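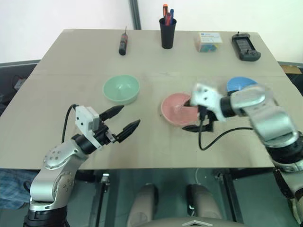 A student at the back wanted to know, last July, why a course on household organization spends its first session on bowls and a pen holder when everyone had signed up for garages. Fair. The garage is week 13, if we live.

**Session 2: Surfaces**

Read the Carance chapter before class. The Palter one is optional, and reads like it.

A table collects two kinds of things. *Residents* live there (pens in their holder, the remote, depending on your household). *Visitors* came in for a job and stayed for the conversation. A screwdriver is nearly always a visitor. Bowls are visitors with siblings, so deal with them as a set:

- nest them if the sizes allow
- otherwise line them up, and accept it
- do not start storing keys in the top one

Small boxes with labels: read the label, then check whether the contents agree. In the Immont exercise they often don't.
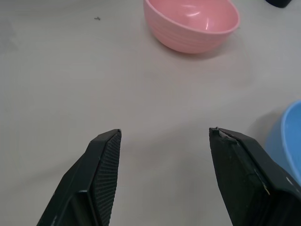
The middle of the table comes last. Work along the far edge first, where things stand in a row looking settled, and leave yourself bare surface to sort on. People who clear the middle first tend to push everything to the back and call it done. I have graded around 285 of these and can spot the maneuver from the doorway.

**Homework:** one table, any room. List residents and visitors on the Coman sheet (one side only, please). A drawer is not a table. Neither is the floor.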